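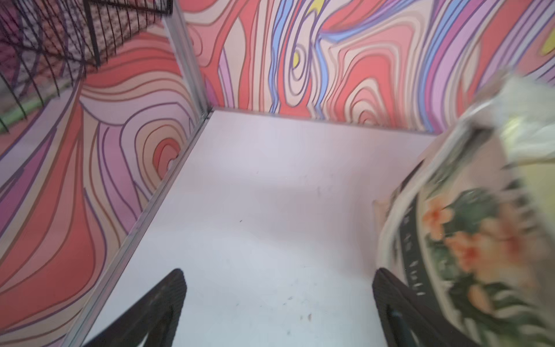
Jan 5, 2026

Omlow cell, gripper and wrist camera. Cell was down over the break, powered up clean, no faults on the Rureo controller.

Fingers off first. Left pad had a nick near the tip, so replaced both as a pair from the Killivura bag. Old ones are in the scrap tin in case anyone wants to measure them. Screws back in with the low-strength threadlocker. Do not use the other bottle, it took 3 days to get the last set out. Jogged open and closed at low force, tips meet at the same height as far as I can tell by eye. Zeroed the width reading with the fingers closed.

Wrist camera: cleaned the window, tightened the bracket. Exposure was still on auto from August. Set it to manual and saved it as profile 254. Floor panel is bright in the middle and auto was pulling everything else down. Soft packages still smear badly when they are close to the lens and moving. Patterned walls stay sharp in the same image, so this is exposure time against speed near the camera, focus is fine. Next try is a shorter exposure with the gain up 2 steps. If that gets too noisy, slow the wrist on approach.

Enclosure: wiped the floor panel with water and a drop of soap. The faint scuffs and small dark specks are in the surface, leave them. No solvent — it takes the matte finish off and then we get glare. Aluminum trim at the foot of the left wall checked with a straightedge, good. Corner strip tight. The wall pattern gives the localizer plenty to hold on to, so please don't tape notes over it.

Cable at the wrist: outer jacket is rubbing where it leaves the last clamp. Put a wrap on it and gave it more slack. Ran joint 6 to both limits by hand, nothing catches.

Ran the short pick routine with the Grajales script after all that. It stopped once on a width timeout, and the log shows the old closed-width value still being read from the config file. Changed it there too and restarted.

Still open:
Shorter exposure test
Order 3 more finger pairs
Proper replacement for the wrist cable
Move the width value out of the script so it lives in one place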